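April 11, 2022

Up before six. Drove to Urner for the shelf brackets and they only had the long ones, so I came home with hinges and a bag of screws I probably didn't need. Paid 45 dollars in all. Rain most of the way back.

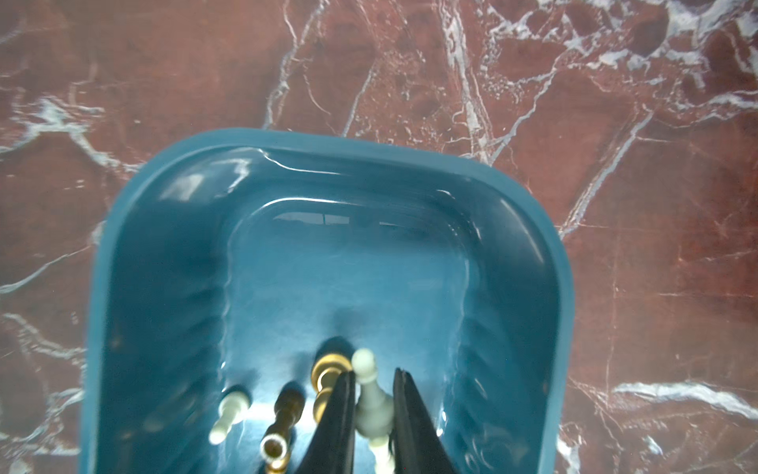 After lunch I got going on sorting the spare parts, which I've put off since August. The Kiduline box was the worst, everything mixed together. I'm using the blue plastic tray for the small stuff - brass fittings and those pale pegs with the round heads go in there until I find a better place. The brass is worth keeping. The pegs I'm less sure of, but Tudden wants 85 cents apiece for new ones.

Stopped at four to call the Zulu office about the invoice. On hold over 45 minutes, then got cut off. Will try again in the morning. Soup for supper, and the bread was stale.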